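Pre-Session Checklist for Simulated Teleop Demos, with My Comments
Zema bench, Drorkunholm room, October round

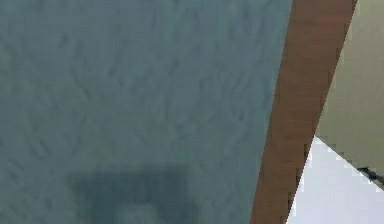

Why bother inspecting a simulator, one of the other operators asked me, when there's nothing in it that can pinch your fingers? Fair question! My reply was that the arm in the sim is harmless but the hand controller on my desk is real, and so is the arm that ends up running whatever we teach it. A sloppy demo gets copied faithfully. So I still do the whole list, every time, coffee in the other hand.

1. Stop button on the operator desk
OK. Pressed it, demo halted, released it, demo stayed halted until I hit resume. Last round it resumed by itself and I wrote that up in capital letters.

2. Hand controller strap and cable
Needs attention. The strap is fine. The cable runs behind my chair again and I rolled over it twice before I'd even logged in. I've clipped it to the desk leg for now, but I'd like a proper cable cover.

3. Force feedback limit
OK. Set to 40 percent. I know some of you like it at 50 (and yes, you do feel contact better), but my wrist complains after an hour and I'm the one filling in the form.

4. Viewpoint check
OK with a comment. The view loads with the blue-gray textured surface, the long brown strip running down at a slant and the pale areas to the right of it. There's a soft dark shadow at the bottom with no arm in sight, so move the arm a little and make sure the shadow follows before you start recording. I lost half a morning once to a frozen view that looked perfectly healthy.

5. Jagged edges on the brown strip
Minor. The right side of it is stair-stepped. It's cosmetic as far as I'm concerned, but don't line up a grasp by eye against that side — use the left one, it's a fairly clean straight line.

6. Workspace limits
OK. Drove the arm to each limit by remote and it stopped where it should. Do this slowly. Going in at full speed tells you about your reflexes and very little about the limits.

7. Controller lag
Borderline. I got 100 milliseconds with the Rovico link on, and I can feel that in my hand: I overshoot, I correct, and the correction goes into the demo too. Switched to the wired connection and it was much nicer. Wired only, please, until somebody looks at the link.

8. Clutch pedal
OK. Foot off, arm holds. Foot on, arm follows. Check that it doesn't jump when you re-engage, especially if you've shifted in your seat.

9. Demo log
Not OK. 21 demos are saved under the Henao task with no pass or fail mark. If you recorded any of those, go back and mark them, and when you can't remember how one went, mark it fail. I'd much sooner record it again than train on a fumble.

10. Breaks
OK, mostly. Timer is set. I ignored it once, sorry.

Open items: cable cover, wireless lag, unmarked demos. Items 2 and 7 get rechecked before anybody moves from the sim to the real arm. The signed copy is in the tray by the door, under the gloves.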